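Robotics for the Workshop, Session 11 handout
2020-09-12

When the gripper lets go late

Okay, this is the one I promised you at the end of last time, the fault that ate most of my May. Get a coffee, it's a fun one (it wasn't fun then!).

The task is the bench-tidying job in our Sukia simulator. The arm goes down to the bench hook, closes on it, lifts it, sets it down again further along the table and backs off. We had 2975 runs logged before I looked at the failures properly, and I'd been happily calling them all "bad grasps". They weren't! The grasp was fine nearly every time. The trouble was the release.

Our controller, Gradach, sends "open" and then waits for the fingers to report that they're open. In the May build the wait had a timeout, and when the timeout ran out the program just carried on to the retreat move. No error, no stop. So the arm would pull up with the fingers still half closed, the hook came along for the ride, and whatever was lying next to it got swept sideways. In simulation you reset and shrug. With a hand saw on the table and a person standing by, please don't shrug.

Why were the fingers slow? The friction setting on the hook had been typed in 3 times too high, so the fingertips stuck to the wood. I found that after two days of blaming the wrist.

What we changed:
The timeout now raises a fault and holds the arm where it is.
Retreat needs a fresh "open" reading, and an old one doesn't count.
The first bit of the retreat is slow, and any load at the wrist stops it.

I'd keep all of those even with the friction fixed, by the way. A real gripper will find its own reasons to be slow.

For next session, please read the Faledow log (it's in the course folder) and mark the line where you would have stopped the arm. Then write me half a page on what the operator should see on the screen at that moment. Work in groups of 2 if you like, and bring it on paper, my inbox is a mess.
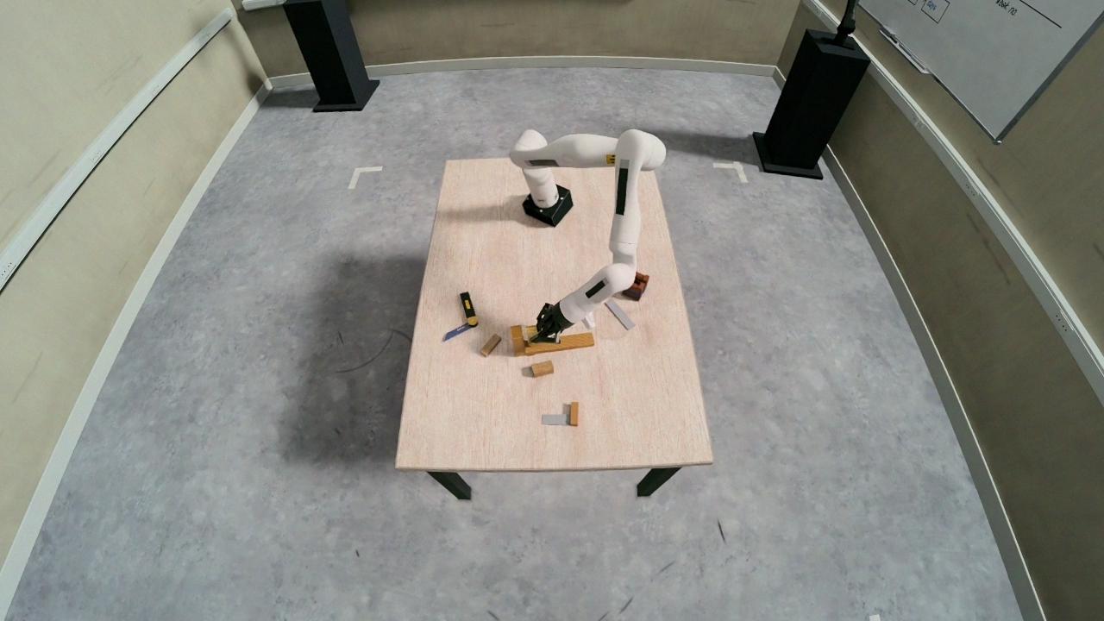
Fig. 1. Sukia bench task, gripper down at the bench hook.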